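Notebook, September, started a little after 8 in the morning

Picking up where I left off with the cantilever tests, which have been nagging at me all weekend, if I'm being truthful with the page. Torben Vogler ran the first set on the Rothe frame and got a tip stiffness well under what the hand calculation gives, and I promised him I would go back through the free-body diagram before we blamed the steel.
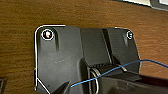

The diagram has the beam fully fixed at the wall, with a moment reaction and no rotation at all, and I think that is where we fooled ourselves a little. The clamp rotates. It can't help it, being bolted to a plate that bends too, and the dial gauge on the Mollgate beam agrees with me. A plate like the black one on the wooden tabletop, with its rounded upper corners, is a nice reminder that the outline of a part tells you very little about how stiff it is once it's bolted down. So I have redrawn the support as a pin with a rotational spring, and I already like the look of it much better!

Loaded in 3 steps up to 641 N and let it sit between each one. The readings lined up beautifully except the last, which drifted while I was writing down the one before it (my own fault, I should have waited).

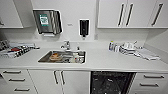

With the spring in, the predicted deflection comes within 9 percent of what Torben measured, and I suspect most of what's left is the gauge stand moving on the bench. Dirk Gerlach wants to push on to 2,000 N for the Cliltomville footbridge model - I'd sooner fix the stand first, and I told him so over coffee, and he took it very kindly. 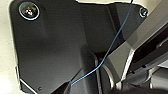

Does the support spring change the bending moment at the wall?
For this beam the moment stays the same, as a single cantilever is statically determinate and equilibrium alone sets it. The rotation and the tip deflection are what change.

Still to do: stiffer stand, repeat the last load step, and copy the spring value into the Nutadar sheet so Torben can find it.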